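About Brareo

Who We Are

Brareo prepares recorded examples of hand work for teams that build learning systems. Our clients train robot arms to carry out household and light service tasks, and they come to us for the part of the work that has to be done by people. We are a private company with one studio, located in Plamstead, and we have kept the organization small enough that the staff who plan a task are also in the room when it is performed.

The company began with 2 operators and a single table. Our first contract asked for simple pick-and-place work. Requests soon moved toward tasks that involve tools, contact with a surface, and materials that do not hold their shape, and these remain our main field.

What We Do

An operator works with a gripper in each hand and performs the task at an ordinary pace. Cameras on the grippers and at head height record the motion along with the objects being handled. One complete performance, from the first reach to the final release, is called an episode. A learning system needs a large number of episodes of the same task, with enough variety among them that it does not simply memorize one arrangement of the table.
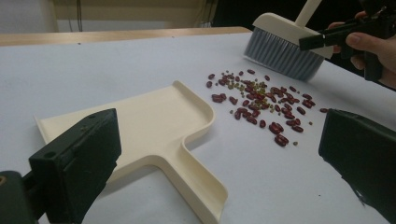 Variety is planned in advance. Before a task opens, our staff write a task sheet that sets the starting positions of the tools, the materials to be used, and the amount each may differ from one episode to the next. Operators follow the sheet for position and material but are free in how they move. We do not ask them to imitate one another. Small differences in approach, such as a shorter stroke or a second pass over the same spot, are kept in the set.

Unsuccessful episodes are kept as well, under a separate label. Several clients have told us they use them as often as the successful ones.

The Prernetti Collection

Our largest project to date is Prernetti, a collection devoted to cleaning a tabletop with hand tools. It covers wiping, gathering, brushing and sweeping. A full day in the studio yields 128 accepted episodes when the work goes well, and the collection now holds nearly 2,000. New material is added through July of this year, after which Prernetti will be closed and issued in its final form.

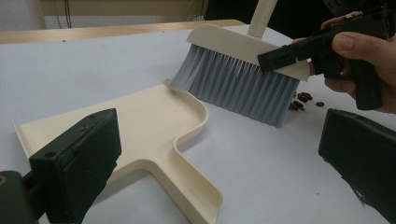 Sweeping has taken up more of the Prernetti schedule than any other task. Loose material scatters in ways that cannot be repeated exactly, and every stroke changes the problem for the next one. The tools must also be kept in a useful relation to each other. When the bristles are up against the rim of the pan and a few brown fragments still lie past the end of the broom head, the operator has to decide whether to lift and reach back or to shift the angle of the whole tool. Choices of this kind are what our clients hope their systems will learn, and the task sheets for sweeping are written to bring them about often.

Each episode is limited to 60 seconds. Operators who reach the limit stop where they are, and the episode is filed with the others – complete or not.

How We Check Our Work

All recordings pass through Pyo, the review software developed at our studio. Pyo lines up the camera views on a common clock and flags any episode in which a gripper position is lost or a view is missing. A reviewer then watches the episode in full and marks the beginning and end of each step. No operator reviews his or her own recordings.
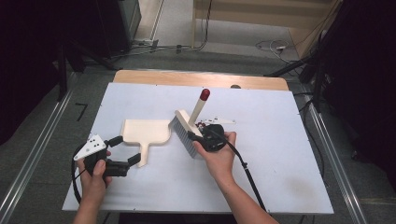
Labels are written in plain language. We settled on this after trying a fixed list of codes, which proved quick to enter and hard for clients to use. A reviewer may now write "brings broom back to far side" or "tilts broom," and Pyo groups similar wording for later searching. Where two reviewers disagree about the end of a step, both marks are kept and the client is told.

Working With Clients

A project usually begins with a short trial. We record a small set of episodes, the client trains on them, and the task sheet is revised before the main collection starts. We recommend this step even when the schedule is tight – changes made after recording has begun are costly for both sides.
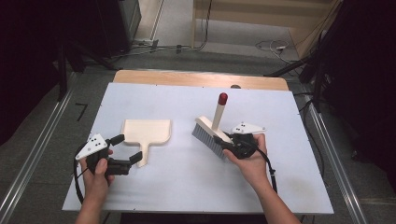

One client wrote to us after such a trial that the first results had been poor for a reason their own staff had missed: the starting positions were too tidy, and their system did badly as soon as anything was moved. They asked for a looser task sheet, with the tools set down at angles, and have kept to that practice in each order placed with us afterward.

Clients own the recordings made for them. Prernetti is the exception and is offered under license to any organization that applies, with reduced terms for schools and universities.

Our Operators

Operators are employees of the company and are paid by the hour. Pay is not tied to the number of episodes accepted. New operators spend their first week on practice recordings that are not delivered to any client, and shifts include regular breaks away from the table.

Inquiries

Requests for trial projects, license terms for Prernetti, and applications for employment may be sent to the Brareo office in Plamstead. Studio visits are by appointment.

Page last revised February 20, 2021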